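Waltthorpe Open Day: The Drudura Workshop
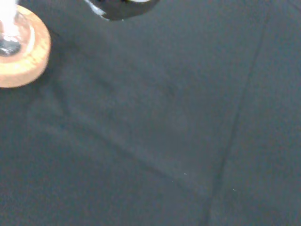
Round wooden base on dark gray cloth, Drudura display table.

We got to Waltthorpe on Tuesday just after the doors opened. Drudura makes stands and small display pieces, and the shop floor is one long room with the lathes at the back. The staff said they turn up to 3,000 bases a month, most of them for the Prakudari line. Offcuts go into bins by the loading door and are sold by the bag for $5.

The finishing room was closed to visitors, so we spent longer at the tables out front. The tour takes an hour. Parking is across the road, and the 151 bus stops at the gate.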